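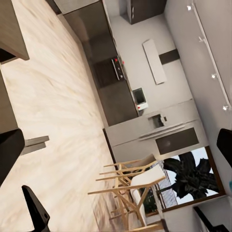
Re: [sitidix-users] Merge Duplicates in version 2 – safe to turn on?

From: Ifeanyi Ajayi
To: sitidix-users
Date: 2 January 2026

Nhi Lâm wrote:

> Hi all,
>
> We moved the Brarnurgate office over to Sitidix 2 before the break
> and the new automatic Merge Duplicates setting has been brilliant.
> I turned it on, left it overnight, and our shared address book went
> from 839 cards to something we can scroll through without swearing.
> The release notes say it "intelligently recognises the same person
> across accounts" and as far as I can tell it does. I'd recommend
> everyone switch it on for all accounts, including the phone. If
> you're on Furnlow hosting you don't need to do anything else, it
> picks up the changes by itself.
>
> Has anyone run into trouble with it? I'm planning to do the other
> two offices next week and would like to tell them it's fine.
>
> Nhi

Nhi, I'd hold off on the other two offices.

I don't doubt the list is shorter. A shorter list is what you'd get if it worked and also what you'd get if it had glued the wrong people together, and you can't tell which from the scroll bar. Have you opened any of the merged cards? I'd want to see a fair few before I told anyone it was fine.

I tried it on a copy of our own book, with 100 cards I picked myself so that I'd know the right answer for each. It left 79. Most of the merges were good. The ones that weren't:

A father and son with the same first initial and the same home number became one man with two birthdays. Sitidix kept the older birthday and put the other in the notes field, with no label to say what it was.

Everyone at Odukoya who shares the reception number and has no email on their card got folded into a single card under whichever name came first alphabetically. The job titles were run together with semicolons.

A plumber we'd saved once under his own name and once under his company stayed as two cards. That's the one case I'd have called an obvious duplicate.

As far as I can work out it treats a matching phone number as close to proof and a matching name as a hint. For a personal address book that may be all right. For an office where half the cards have a switchboard number on them, it's a poor rule. I can't find the rule written down anywhere, and the word "intelligently" in the release notes doesn't help me much.

A few other things to check before you go further.

Settings > Accounts > Merging has two switches, and they sound alike. "Show linked cards as one" only changes what you see on that device. "Merge duplicates automatically" rewrites the cards and sends the result to the server. If you only wanted a tidier list, the first one will do it and you can turn it off again without any harm. I have the first on and the second off, and I plan to leave it that way.

The switch is also per device, whatever the settings page implies. I turned automatic merging off on the desktop and my phone carried on merging, because it had kept its own copy of the setting from when I first signed in. You need to visit every device that can write to the shared account. Labelling it "Applies to all accounts" is a bit cheeky when it means all accounts on this one machine.

Groups get lost as well. If one card is in the group Suppliers and the other is in Neighbours, the merged card belongs to the group of whichever was edited last. I noticed this only when a mail to Suppliers went out short. I've reported it and got the automatic reply.

On Furnlow: I'm not convinced by "it picks up the changes by itself". It picks up merges, yes. In my test it did not pick up the deletions that go with them until I'd signed out and back in, so for a while the web view showed the merged card and both of the originals. If somebody tidies up by hand at that point they can easily delete the wrong one. I'd like to hear from anyone else on Furnlow whether they see the same, as it could well be something peculiar to our account.
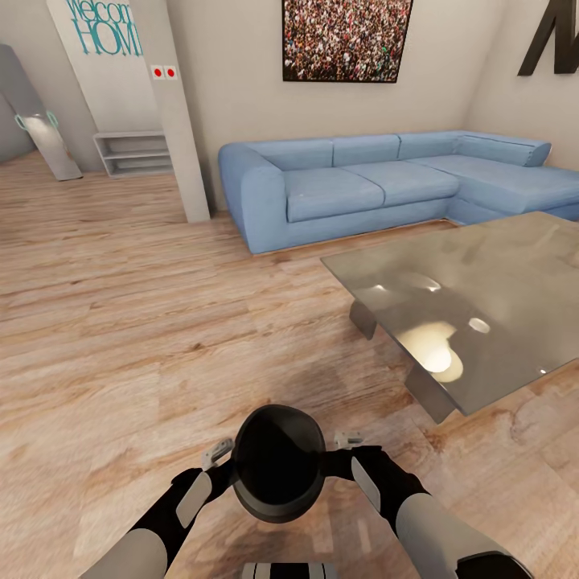

Can an automatic merge be undone?

Only on the device that did it, and only until that device is restarted. Edit > Undo Merge puts the original cards back. After a restart the menu item is greyed out and the one way back is to restore the whole address book from a backup, which also throws away any edits made after the backup was taken.

I know the manual says merges are "fully reversible". I've read that paragraph several times and I think whoever wrote it was describing the linked view.

So for what it's worth, here is what I'd do in your place. Turn automatic merging off on every machine and phone at Brarnurgate. Export the shared book as it stands now, through File > Export > All Cards, and keep that file somewhere Sitidix doesn't touch. Then dig out whatever export you made before the move and compare the two in a spreadsheet, sorted by phone number. Wrong merges will mostly be sitting on the shared numbers, so start there. If you didn't make an export before the move, ask Furnlow for theirs, and ask soon – I don't know how long they keep them and their help page is vague about it.

For the other offices, use Card > Find Duplicates, which is the old manual tool from version 1. It's slow and the window is ugly, but it shows you both cards side by side and waits for you to click. You can tell it to ignore phone matches under Options, a choice the automatic version doesn't offer.

I'm happy to be told I've got some of this wrong. If somebody has run the automatic merge on a large shared book and then checked the results card by card, please post what you found. "It looks good so far" I've already heard from our own front desk, and they were looking at the Odukoya card at the time.

One more question while I'm here: does anyone know where version 2 keeps its merge log on Windows? The Mac one is under Help > Show Logs, but that item is missing from my Windows menu.

Ifeanyi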